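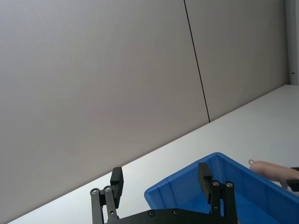

Gray wall panels behind a tabletop.

Turnden Sewing Circle: Questions We Get a Lot

Do I need to know how to sew?
Not at all! Plenty of us started by sewing a button on crooked and being very proud of it. If you can thread a needle (or are willing to let someone thread it for you), you're ready.

When do you meet?
Every week from 6:30 to 8:30 in the evening, upstairs at the Melberg building. Use the side door on Prilska Street -- the front one locks at six. We take most of January off.

What does it cost?
Your first 3 visits are free. After that it's $17 a month, which covers thread, pins, needles, pattern paper and tea. Fabric is up to you, but the scrap bins are open to everybody and there is some seriously good linen in there right now.

Can I use a machine?
Yes, please do! We have six, and Deolinda Correia gives a short threading lesson to anyone new to them. The old green one is slow and very forgiving, so ask for that if you're nervous. You can also bring your own. Pack your foot pedal! Someone forgets theirs nearly every week.

What should I make first?
A drawstring bag. It's all straight lines, you'll finish it in one evening, and you'll use it for years. Pajama pants are a great second project. If you already have your heart set on a coat with a full lining, come and talk to Yaqin Feng, who has made several and loves nothing more than a tricky collar.

Do you do repairs for people?
We'll help you do your own. Bring the jeans, the torn backpack, the curtain the cat climbed. Zippers take a while, so try to be there by 7 if you want to get one in the same night.

Can kids come?
From age ten up, with an adult who stays. Younger ones are welcome at the spring fabric swap.

What's the fabric swap?
Our favorite day of the year! You bring clean fabric in pieces at least 90 centimeters long and take home as much as you brought. Smaller pieces go on the quilters' table, and Belmiro Macedo will happily talk you through what to do with them.

Is there parking?
Behind the building, free after six. The Gouveia lot across the road is cheaper in the daytime but they do tow at night.

How do I sign up?
Just turn up, or leave a message at extension 1690 and Marlene Lacerda will call you back.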